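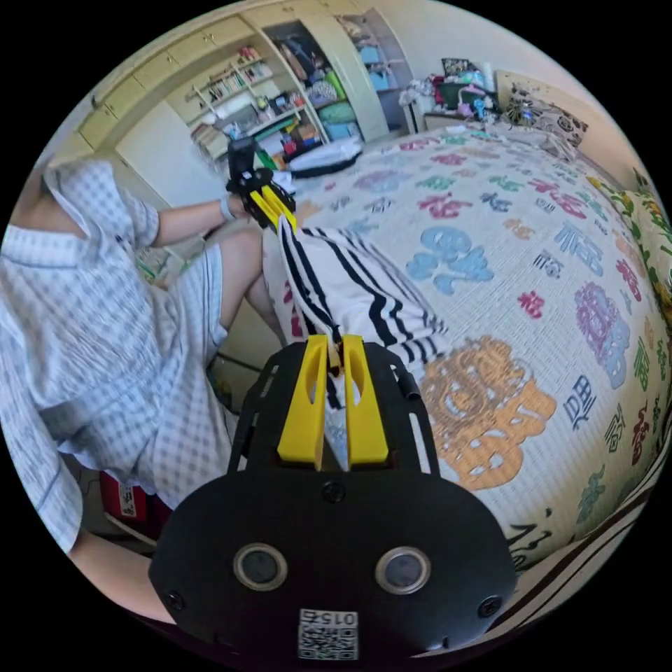

Kang would iron it on the bed too, on a folded towel. Low heat, no steam on the black. Stripes that dark can transfer onto a pale bedspread.

godstead_linen
Torholm, your post says the striped cloth is a cushion cover. Woven stripe or printed?

Torholm
Printed, one side only. 600 wash, no spin above that. My issue is placement. The bedspread has 福 characters in every color, and a striped cushion at the edge competes with them. The pillows stay at the head.
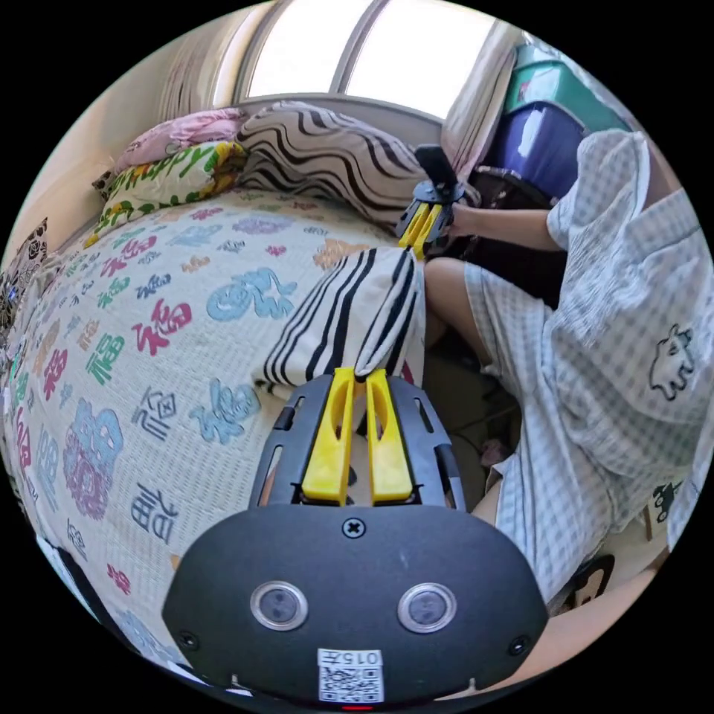

With the stripes on the diagonal the corner also hangs over the side, so it slides. I can turn it square to the edge or move it up against the headboard with the zebra-type pillow.

Erka
Move it up. Two black-and-white patterns together read as a set. On its own it looks left behind.

Soudabeh Kazemi
Disagree. There is a "Happy" pillow and a pink one up there already. Any more and you have to clear the pile every night. Keep it low, but a hand's width in from the edge.

Erka
Clearing one more cushion takes seconds.

godstead_linen
Sliding is a fill problem. Mine was overfilled at 974 g. I took it down to 600 g and it sits flat on quilting.

Torholm
Mine is 600 g as sold. I'll try it square and further in first, then swap the insert in September if it still moves.

Soudabeh Kazemi
Check the zipper side as well. Zipper down, it slips more.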